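Second Shift at the Plate Bench

The seal-test bench at Nullitex used to take two people and most of a morning. One placed the well plates, the other logged the results, and they traded places after the coffee break. Since December a single robot arm has done the placing, and the job descriptions on the test floor have been rewritten twice.

Nullitex tests coated films for suppliers such as Väisänen and Uvent. Each batch means 74 plates, moved one at a time between holders. The cell was installed by Levier, which modeled every bench move in simulation before any hardware was bolted down and still tries out each change there first.

Raimo Rantala ran the manual bench for years and now supervises the arm. His shift starts at 6 a.m. with a check of the error log. In the first month it held 1034 entries, most of them for plates that sat slightly off their holders. "I used to know a bad plate by feel," he says. "Now I read a number and go looking for the reason."

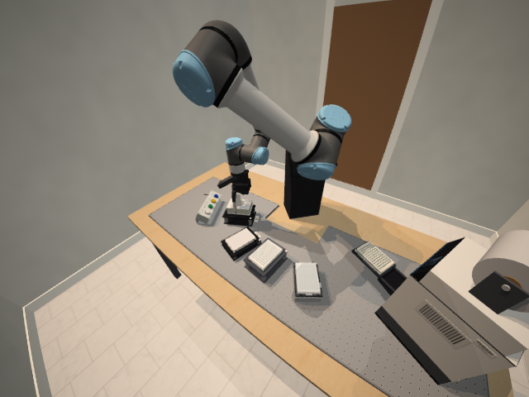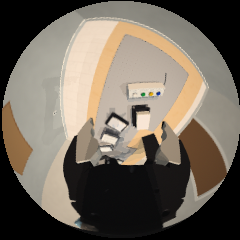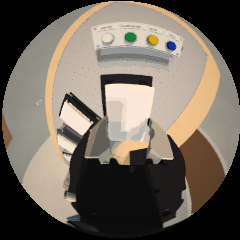

The bench cell as modeled by Levier.

Training took longer than the contract allowed for. Operators had to learn how to stop a run, clear a holder and restart without losing the batch record. The rehearsals were done in the model, at the control box with the green, yellow and blue buttons, and the order of steps was written down only after every operator had tried it. Two former plate handlers now write placement routines – a task that did not exist on the floor a year ago. Pay for the new grade is still being negotiated. Rantala wants the manual bench kept in working order, and the next review will be held after 2000 plates.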